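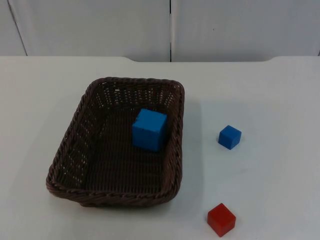
Photo: Eirini Tsoukalas

Friday, October 9, 2026

I finally watched Oprea at the weekend, having missed it in the cinema in July. It had one week at our local and I was working most of it.

Oprea is the name of the lighthouse keeper, an old heron who lives alone on a rock outside the harbour town of Bokance. The lamp has been switched over to automatic and he has been told to leave by winter. He doesn't. A young otter called Ater is sent out in a rowing boat to fetch him, the weather turns, and the two of them are stuck there for most of the film.

The running time is given as 94 minutes in one place and longer in another, but either way it felt short to me. There is very little talking in the first part. Ater eats the old bird's food, breaks his radio and sleeps in his chair, and you learn everything you need to know about them both from that.

It was made by Plistel, a small studio I only knew from their shorts. Everything is drawn by hand over painted backgrounds. The sea is the best thing in it. It is mostly flat greys and greens with a dry brush texture on top, and in the storm they drop the outlines completely, so the waves and the sky run into each other. I went back and watched that part again the next morning.

The town scenes are weaker. There is a mayor who shouts a lot and a pair of comic gulls, and I think both were put in for younger children. My niece is 5 and she liked the gulls, so perhaps that worked. She was less keen on the long section where Oprea reads out his log books, and went off to find her shoes. I thought it was the saddest part of the film. He has written down the name of every boat that passed, 924 of them, and he stops on one and doesn't say why. The film comes back to it later, and I won't spoil that.

The music is piano and accordion. I could have done with less accordion.

I did have a problem with the ending. It skips forward a few years and ties up things I would have been happy to leave alone, including one for the mayor. If it had finished on the boat I would have liked it more.

Still, I'd put it above most of the animated films I've seen this year, and it is worth seeing on the biggest screen you can get to. The disc has two of the early shorts on it as well. The one with the snow plough is good. I haven't watched the other one yet.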